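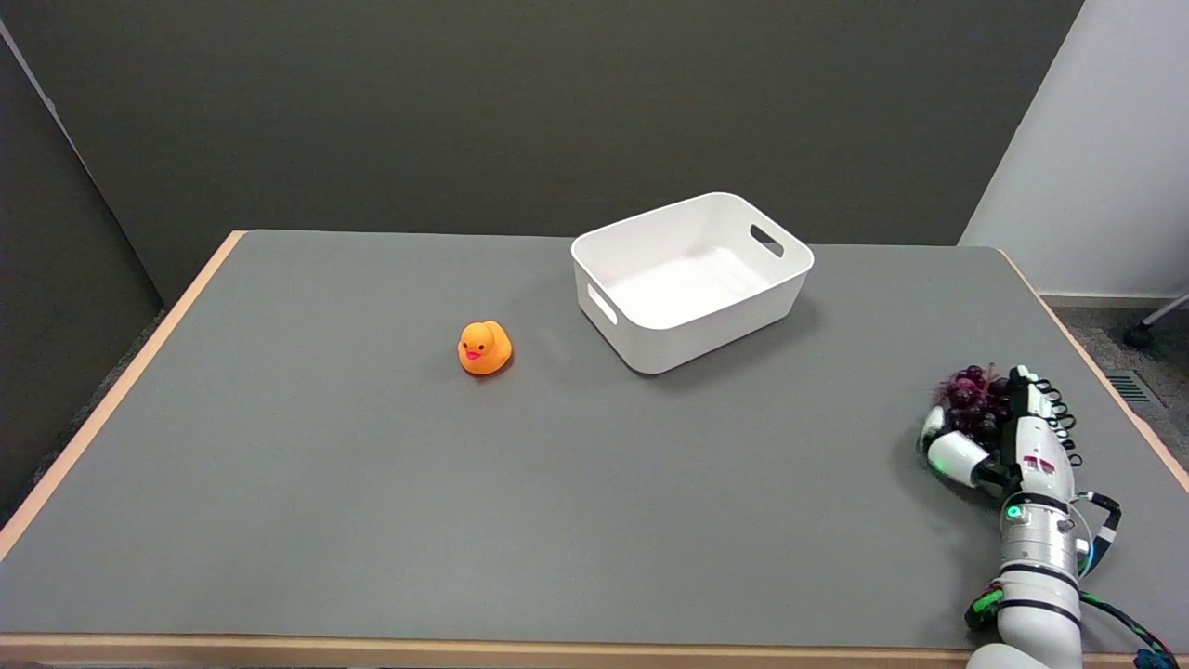
*The Pultine hand on the grapes, bin still empty.*

I was supposed to hate the Pultine hand, and I want that on the record before anything else. I'd spent the whole drive in hating it! I'd been running the Tastell gripper for so long that I could tell by the click whether it had closed on something or on nothing, and I was not ready to be shown up by a set of fingers.

Leltero (my employer, my health insurance, my parking spot) had money for one kind. Gripper or hand, pick one, and we'd buy it for all the cells before the Mercado people came to look at produce packing. My boss wanted a page with a score on it. Each contender got the same objects, the same table and 100 tries, and I got to sit there with the clipboard while Markos Mavromatis ran the controller.

Markos was on the side of the fingers. He'd been on the side of the fingers since before the crate was open.

"Look at the thumb," he said.

"I'm looking at it."

"You're looking near it."

So I looked at the thumb. It came in slow from the left and the rest of the hand curled to meet it, and there were the grapes, up off the table, tucked in like somebody's change purse on a bus. I wrote down a one. I wrote it very small.

The thing about the Tastell is that it does one motion. Open, close, that's your lot. You give it a cube and it's the happiest machine in the state. You give it the duck and it's okay if you catch the body and leave the head alone. Grapes, well. In September I'd run the grapes with it for an entire afternoon, and it would take hold of a couple of berries and lift with total confidence, and the rest of the bunch would swing around underneath and go wherever it liked. I'd told everybody that was a grape problem.

"Again," Markos said, and set it going again.

It did it again. I made another small one.

By lunch the hand had dropped the grapes 6 times, and I'd cheered for exactly the first of those, out loud, and then felt so bad about it that I offered Markos half my sandwich. He took it, too. He ate it standing up with his eyes on the wrist light, like it might go off somewhere if he sat down.

"You know what you're doing?" he said with his mouth full. "You're timing it slow."

"I am not."

"You start when I touch the key. With yours you started when it moved."

I opened my mouth to argue and then I went back through my September sheets, and there it was in my own handwriting at the top of every page: *start on motion.* I had no memory of deciding that. I'd like to say I fixed it right then with a big open heart, but what I did was go out to the hallway and drink a whole can of soda in front of the bulletin board. Somebody was selling a canoe. I read about the canoe twice.

Then I came back in, crossed out the morning's times, and said we were starting over.

"All of it?"

"All of it. From the top. On motion."

He didn't say anything nice about it, which I appreciated. He just reset.

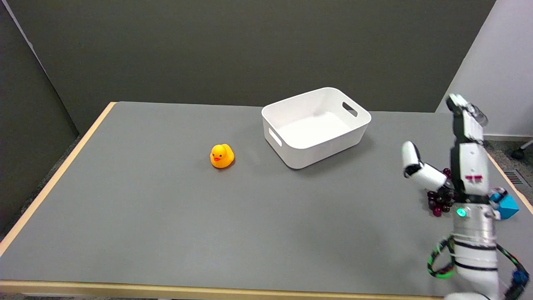

*One finger straight up, with the grapes down by the thumb and the blue cube on the other side of the wrist.*

The cube had been my idea. I figured if the hand was going to have a bad day, it would be over something plain, something any two jaws could handle, and I added the cube to the afternoon list with a straight face. Try 11 on the new sheet, I called out, "Cube!" like a man calling bingo.

The hand stood there over the table with that long finger pointing at the ceiling.

"Is it thinking?" I said.

"It's holding position."

"It looks like it wants to ask me something."

Markos laughed so suddenly that he bumped the desk, and then I was laughing, and we lost a good few minutes to it. I put my own finger up. He put his up. My boss walked past the door, saw two grown men and a robot with their fingers in the air, and kept right on walking down the hall.

"You should call on it," Markos said when he could talk.

"Yes," I told the hand. "You, in the back."

It missed the cube that time. I marked it a miss and didn't enjoy it much, and that's when I knew I was in trouble. An honest-to-goodness miss, handed to me on a table, and all I wanted was to see the next one.

We were there until 8 that night. The building had gone quiet, the vent had quit blowing, and my clipboard had gone soft at the corner where I'd been chewing on it (I know, I know). Markos read me the totals while I added, and then I read them to him while he added, and we got the same thing both ways. The Tastell was faster. It was better on the cube, by enough that I got to say "ha" one time. The hand was better on the duck, and on the grapes I'm not even going to tell you, I've got my pride.

"So what are you putting?" he said.

The line at the bottom of the page said *Recommendation* and I'd had it filled in since Friday. In pen. I turned the clipboard over so he wouldn't see, but he already had, I could tell by how carefully he was winding up his headphones.

"Do you have any of that white stuff?" I said. "The correction stuff?"

He had it in his jacket pocket. He'd brought it from home.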